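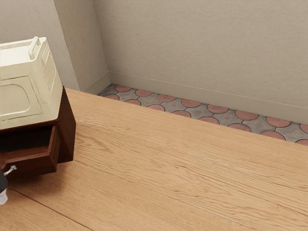 ### 3. Storage of household papers and the survival of family letters

In the second part of the study we asked how private letters are kept at home before they come to an archive. We visited 70 households in the towns of Derko and Oravec and registered 250 bundles of correspondence. A bundle was defined as any group of letters which the owner keeps together, by ribbon, by envelope or only by habit. Of these, 141 bundles were kept in furniture of the bedroom, mostly in small cabinets and drawers near the bed. The rest was divided between kitchens, attics and cellars.

The place of storage had a clear relation to the order of the letters. In bedroom furniture the original sequence was often preserved, and the owner could name the sender without opening the envelope. In attics the sequence was usually lost. Such bundles had been moved at least once, in most cases after a death in the family, and letters from different branches were mixed together.

A second factor is the table. Owners told us that they take letters out on holidays, most of all in December, and read them aloud to the younger relatives. After such reading the letters do not always return to the same bundle. We call this "table mixing" and treat it separately from loss by moving (Figure 3).

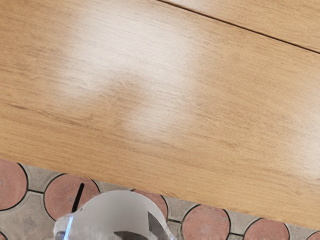

**Figure 3.** Wooden tabletop with fine grain.

Randa Semaan objects that mixing of this kind should not be counted as damage at all, and that a family which rearranges its letters is making a new document of its own. We accept this in part. For the dating of undated letters, however, the earlier sequence remains necessary, and in the Oravec material we could restore it only where the owner remembered the readings well. The Sundarov collection, described in the next section, was arranged by one person and gives a useful comparison.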